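The kitchen robot that wasn't holding the pot

04/12/2020

Regular readers will know I have a low opinion of home cooking robots. I have been told since I was a student that one is coming, and every few years somebody shows me a video of an arm putting a pan on a hob and I am meant to clear a space beside the bread bin. So when Bamik put their kitchen simulator up for outsiders to try in February, I signed up mostly to be rude about it.

I have now spent longer with it than I meant to, and I want to write down the fault I found, as the reply I got from them annoyed me enough to put me off my tea.

The setup is simple. You get a rendered kitchen, which Bamik call Skarkstead for reasons I never found out, and a controller, Tveit, which decides where the arm goes. You give it a job such as moving a pot and leave it to get on with it. Each attempt is scored by the software. I ran 1,549 attempts over the summer and autumn, most of them overnight, and the score at the end was very flattering. Suspiciously flattering, to somebody who has watched a lot of robots drop a lot of things.

So I went back through the recordings. I didn't do all of them, I have a job. I did enough to find 113 attempts marked as a success where the pot had never left the hob.
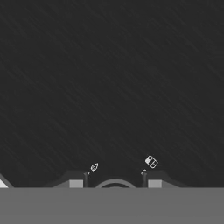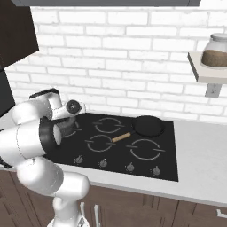 What had gone wrong, as far as I can work out, is that Tveit was marking its own homework. The score for the grasp stage came from the commands it had sent and never from where the pot ended up. If it had told the arm to go to the pot, close, and lift, and no joint had complained, that was a grasp. You would not catch it from the side view alone, either. With the gripper just above a small grey pot on the back-left burner and the arm hiding most of it, I couldn't have told you whether anything was being held. The wrist view is the one to check, and there the fingers can be standing wide open with a gap between them while the log carries on cheerfully to the next stage.

I wrote this up and sent it in with the attempt numbers. The answer came 20 days later and said that the behaviour was "within the expected noise of the benchmark" and that, as no real hardware was involved, there was no safety concern.

Well, no. Nobody gets scalded by a simulated pot. But the whole sales pitch for doing this in software is that what you learn there goes into a real kitchen afterwards. If the thing has learnt that closing on thin air counts as holding a pot, then it will do the same over my cooker, and the next stage in the list is "carry". After that comes "pour". I don't much want to be standing next to a machine that is sure it has hold of the soup.

There is a second problem, which I think is worse. When the arm missed low, it sometimes pushed the pot along the hob and then carried on as if all was well. In 4 of the attempts I watched, the pot went over the side. Those were scored as successes too. A child of six could tell you that is a fail, and the fix is hardly difficult: look at how high the pot is after the lift. The simulator knows where everything is at every moment. It's the one great advantage it has over a real kitchen, and they weren't using it.

To be fair to them (I do try), there was an update last week. The notes mention "improved grasp verification" and say nothing more. I ran a short batch last night and the success figure has dropped, which I take as good news, though I doubt the marketing people do. I haven't checked whether the pushing has been dealt with.

I did look at Guniletti, the other one people keep recommending in the comments. It won't run on my machine without a new graphics card, so that will have to wait until I've paid for the boiler.

If you have been running Tveit yourself and have old results saved, I would go back and watch a few from the wrist view before quoting them to anyone. The recordings are in the same folder as the logs, under a name that looks like rubbish, and they are deleted when you update unless you move them first. I lost a good part of October that way.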